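Trasirell tests wrist-view method for finding fasteners
28 May 2024
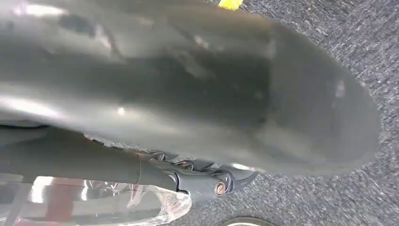

Glossy parts have always been the hard case, according to Jääskeläinen, and a method that copes with reflections would save a lot of time on repair jobs.

Research group Trasirell has published results from a method that lets a robot arm find screws and bolts using only a small camera near its gripper. The method, named Stiris, was tested on used parts laid out on carpet, with dark covers, black brackets and copper-colored screws among them.

Stiris compares several close views of the same part before the arm moves in. If a bright spot shifts along the surface as the camera moves, the software treats it as a reflection and drops it. If it stays put, it is marked as a possible fastener.

The group ran 600 trials, 300 with the new method and 300 with an older one that works from a single view. Stiris picked out the correct fastener in more of the trials, the group said, and the gap was widest on curved, shiny parts. Screws tucked into the recesses of a mount were still missed more often than bolts in the open.

Training used 360 recorded arm movements. The Ditgate lab will repeat the tests with 100 parts the software has not seen before.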